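July, evening

I started on the laundry before breakfast because I knew that if I sat down first it wouldn't get done. The machine in the basement was free. Someone had left a dryer sheet on the lid and a quarter next to it, and I left both of them there. Two loads went in, darks and colors together in one, sheets and towels in the other. I used the last of the Cerlow powder and had to bang the bottom of the box to get it out. I have put it on the list for tomorrow along with milk, dish soap and light bulbs for the hall.

I have been in the apartment 14 days now. I had it in my head that I would be settled after a week, and I have told people on the phone that I am, but there are still boxes in the closet I haven't opened and the shower curtain is being held up by one of those rods that slips. The rooms themselves are fine. I like the carpet less than I did when I signed the lease. It is gray with a stripe in it, and it looks clean from standing height whether it is clean or not, so I never know when to vacuum. I did the whole place this morning while the first load was running. I had to empty the canister twice, so evidently it was time.

The black baseboards are the other thing. Every bit of lint in the apartment ends up on them. I went along with a damp sock over my hand, starting at the front door and working back toward the bedroom, and the sock was finished by the time I got past the corner. I got another one and kept going. There is a place near that corner where the paint has been touched up in a slightly different white. I only noticed it because I was down on my knees with my face next to the wall. I can't say it bothers me.
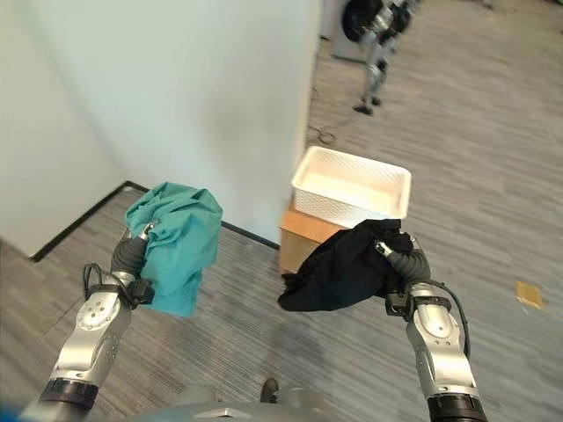

The first load came up a little after nine. My rule for years was that clothes get folded straight out of the basket and put away at once, and I have kept to that rule perhaps one time in four. Today I did most of it. T-shirts went in the second drawer, socks in the top, work pants over hangers. The drawers in the new dresser are shallower than the old ones, so I have to fold the T-shirts in thirds and stand them on edge, the way my aunt does. I thought it was fussy when I saw it in her house. It does hold more, and I can see what I have without digging.

I found the gray sweater with the stretched cuffs again and put it in the bag for donation, and then took it out. That is the third time. It is fine for around the house. The bag itself has been by the closet door since I moved in and has mostly shoes in it, and two belts, and a set of placemats that came with something.

Mid-morning I went down for the second load and it had another ten minutes, so I walked around to Sepp for coffee and a roll. The line was short. They have moved the bread to the other side of the counter and everyone was standing in the wrong place, me included. I sat outside and read the electric company's letter, which wanted a meter reading. When I got home I looked at the meter and it said 3,770. I wrote that on the back of the letter and then phoned it in, and the recorded voice read it back to me correctly. I don't know yet what a normal month is in this place. At the old apartment I never thought about it.

The fitted sheet was a fight as usual. It is the white one with the faint stripe woven in, from Tukik, and it was cheap for a reason. The cloth is fine and soft enough, but there is too much of it. Three corners will sit all right if I am patient, and the fourth wanders. I have tried turning it around the other way and it makes no difference, the loose corner just turns up somewhere else. I read that you can buy clips that run under the mattress with elastic. I might do that, or I might just buy a better sheet when the next paycheck comes. For now I tucked what I could and let the rest hang. With a blanket over it I never see it, and I am the only one who sleeps there.

I do like the bed. I was unsure about the light wood in the store, and I only took the nightstand to go with it because the two were marked down together. I was expecting it to look like a motel. It looks all right. It makes the room seem bigger in the morning, and I think something dark would have been gloomy next to that gray wall. The bed sits low and I have stopped barking my shins on it, so I must be getting used to where it is. I have been meaning to cut the tag off it since I put it together. Every time I am in the room I think of it, and the scissors are in the kitchen, and by the time I get to the kitchen I have forgotten.
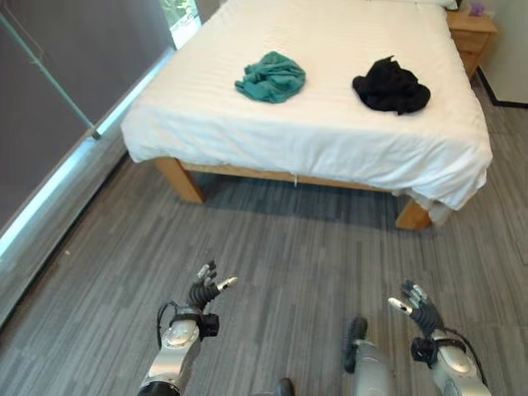 Lunch was the rest of the soup with rice in it. I ate standing up and then made myself sit down with the second bowl. The kitchen table is still covered in the paperwork from the move, and I had told myself I would go through it today, so after I washed the bowl I did. Most of it could be thrown out. I kept the lease, the inventory, the receipt for the deposit and the warranty for the bed, and put them in the blue folder. The movers from Dridville charged me for an extra half hour that I still don't agree with. They were sitting in the truck for at least that long while the elevator was being used by somebody else, and I don't see how that is my half hour. It comes to 32 dollars. I wrote a short letter about it, read it over, took out one sentence that was rude, and put it in an envelope. I don't have a stamp. Stamps are on the list.

In the afternoon it got warm and I opened the bedroom window as far as it goes. You can hear the bus from there but not the people getting off it. I lay down across the foot of the bed for what I meant to be a few minutes and slept nearly 40. I woke up with the stripe of the sheet pressed into my arm and no idea what time it was. That used to worry me, sleeping in the day, and I used to blame it for bad nights. Lately I sleep at night regardless. I think it is the stairs, and carrying things up them when the elevator is slow.

After that I did the hall closet, or half of it. Two boxes opened, one left. The first was winter things, which I had labeled KITCHEN in big letters. I must have reused the box and not crossed it out. There were the gloves I was looking for in February. I put the scarves on the shelf and the coats on the rail, and the rail bowed a little in the middle, so I took two coats off and hung them on the back of the bedroom door. The second box really was kitchen: the colander, the good knife wrapped in a dish towel, the cake pan, and the lid of a pot I gave away. I have been draining pasta with a plate for two weeks. I washed the colander and left it out on the drainer so I could look at it.

The third box is heavy and I think it is books. It can wait until I have somewhere to put them. I would like a low shelf along the wall outside the bedroom, nothing tall, so the light still gets around the corner. I measured with my feet and then with the tape. If I keep it narrow it will fit and I can still get by with the laundry basket on my hip. I walked it a few times with the basket to be sure. The people downstairs must have wondered what I was doing.

Phoned my sister around five. She asked if I had met anyone in the building yet and I said I had met the man with the two bicycles, in the sense that I had held the door for him. She said that counts. She is thinking of coming at the end of the month – for one night or two, depending on work – and wants to know whether to bring a sleeping bag. I told her she can have the bed and I will take the couch. She said no to that, and we left it undecided. Either way I need a second pillow. There is only the one, and it is flat. I should also ask at the desk about parking, as she will be driving and the street is full by six every night.

For supper I had pasta, on account of the colander, with butter and peas. I ate too much of it. I washed up, wiped the stove, took the trash down and met no one on the stairs. On the way up I remembered the tag, went straight to the kitchen drawer for the scissors, and found that I had lent them to the tape and cardboard in the hall closet and shut the door on them. I was tired by then and left it.

Still to do tomorrow: post office, Cerlow, bulbs, milk, letter. Look at the shower rod. Towels are still in the dryer, I have just realized, and someone will have piled them on top of the machine by morning if I don't go down now. Going down now.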